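Zwischenbericht an den Fördergeber: Trainings-App Pluka
Berichtszeitraum bis November, vorgelegt von der Vemach GmbH

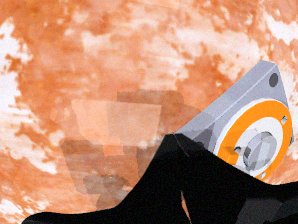 1. Stand der Arbeiten

Die Übungsbibliothek umfasst jetzt 300 Einträge mit Anleitung und Angabe der beanspruchten Muskelgruppen. Damit ist das Ziel für diese Phase erreicht. Bei 58 Übungen fehlt noch die Variante für Einsteiger. Die Texte dafür liegen vor, die fachliche Prüfung steht aus.

Der Trainingsplaner läuft in der Testversion. Pläne lassen sich nach Dauer, Ort und vorhandenem Gerät zusammenstellen und nachträglich ändern. Die Pausenuhr wurde neu geschrieben, weil sie bei gesperrtem Bildschirm stehen blieb.

2. Erprobung in Pornen

Am Test in Pornen nehmen neun Sportgruppen teil. Bis zum Stichtag wurden 4000 Trainingseinheiten aufgezeichnet. Am häufigsten kam der Wunsch nach einer größeren Schrift in der Übungsansicht. Er ist umgesetzt. Offen ist die Übernahme von Plänen auf ein zweites Gerät.

3. Abweichungen vom Plan

Die Anbindung an Addo verzögert sich. Die Schnittstelle liefert Pulswerte ohne Zeitstempel, eine korrigierte Fassung ist zugesagt. Der Arbeitsschritt wird in die nächste Phase verschoben. Mehrkosten entstehen dadurch nicht, die Mittel bleiben im selben Posten.

4. Nächste Schritte

- Prüfung der Einsteigervarianten abschließen
- Übernahme von Plänen zwischen Geräten
- Anbindung an Addo, sobald die neue Fassung vorliegt
- Auswertung der Rückmeldungen aus Pornen

Der Verwendungsnachweis für die Personalkosten wird getrennt eingereicht.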